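Dropper bottle

A dropper bottle is a small container for liquids that are used a drop at a time. It consists of a bottle, usually glass, and a closure that either carries a squeeze bulb and pipette or covers a narrow dropping insert in the neck.

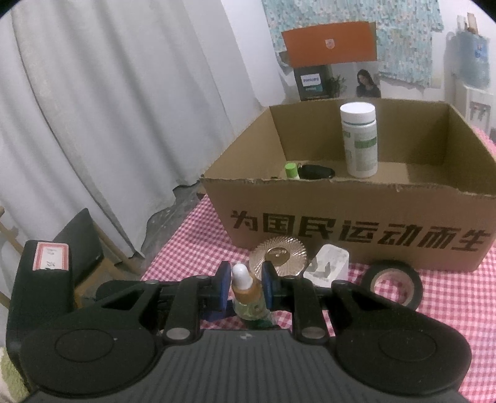 Construction

Most dropper bottles are made of clear, amber, green or blue glass. Tinted glass slows the breakdown of contents that are sensitive to light. The color of a filled bottle depends on both the glass and the liquid, so an amber liquid in a clear bottle can be mistaken for amber glass. Caps are commonly plastic, with a rounded or ribbed outer surface. Labels are kept narrow - there is little flat space on a small bottle - and longer directions are often printed on a separate leaflet.

Uses

Dropper bottles hold essential oils, liquid supplements, flavorings, inks and some medicines. Larger amounts of the same products are sold in screw-cap bottles, as are tablets and capsules.

Packing

Because the glass is easily chipped, the bottles are often shipped in a molded plastic insert with recessed compartments, placed inside a corrugated cardboard box. Mixed household parcels may put dropper bottles in the same box as plastic supplement bottles. Upright packing is preferred, as the seal around a pipette cap can seep when the bottle lies on its side.

Regional production

The glassworks at Erndale began making dropper bottles in January 1931, with a first order of 2,000 pieces for the Obura pharmacy. The early Erndale bottle was 70 millimeters tall without its cap. A later model, sold under the name Pletard 413, had a wider neck and was made until the works closed. Unused stock passed to Mullo, a packaging dealer, which sold it in cartons of 100.

See also

Pipette
Apothecary bottle
Screw cap

Last edited 2018-11-28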